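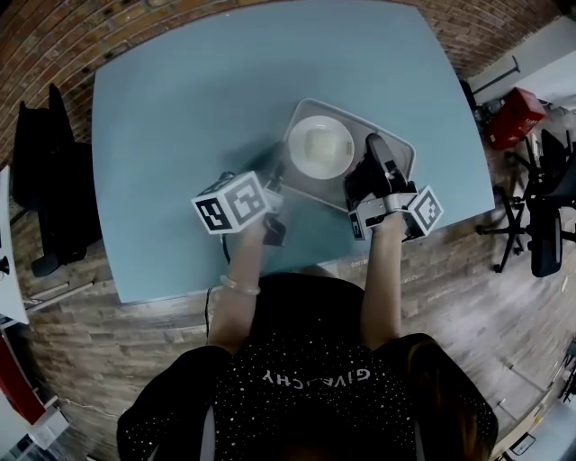 Mieke Vermeulen

Chapter 2
Who Rides Along? Guides, Drivers and the Small-Group Tour

I led my first walking food tour in May, with 13 guests, a paper map and a pair of shoes I regretted by the second stop. I'd memorized the story of every bakery on the route. What I hadn't done was work out how to get everyone across a busy street in one go!

So this chapter is about the people side of guided tours. In Chapter 1 we looked at picking a route and talking to the owners of the places you stop at. Now we'll put someone in charge of it, and I want you to keep two jobs separate in your head - the guide, who talks, and the driver, who drives. Small companies love to hand both to one person (I did it myself for a whole season, and I was hoarse and late most days).

We'll follow a made-to-measure day trip company called Tratora, which started with one van and $3,000 in savings. Its founder, Yiğit Kocabaş, let me go through his old schedules, and they're wonderfully messy. You'll see him overbook a cheese cellar and lose $300 on a lunch that the guests reached after the kitchen had closed.
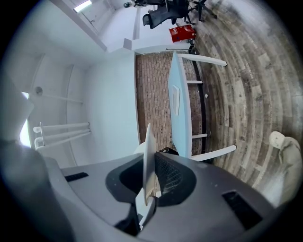
2.1 What a guide does before the guests arrive

Get to the meeting point early and walk the first leg alone. Check the restrooms, the shade and the parking. Then call the first stop and say your group size out loud, even if you emailed it last night - kitchens lose emails all the time.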